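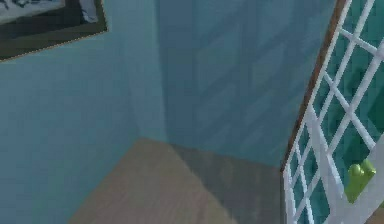 Hedetti Paint Fade Records

Readings of interior wall paint, taken at 18 sites in Prarnuslow. One row per reading, 200 rows per site.

Fields
site_id, wall, paint_code, lightness, hue_angle, month

Paint codes follow the Mengal chart. Codes above 50 are mixed tints — treat their hue angles with care.

Known gaps
Site 9 has no October readings. North walls are underrepresented.

Loading
Files are comma-separated, UTF-8, with a header row. The Nurnetti loader drops blank rows by default.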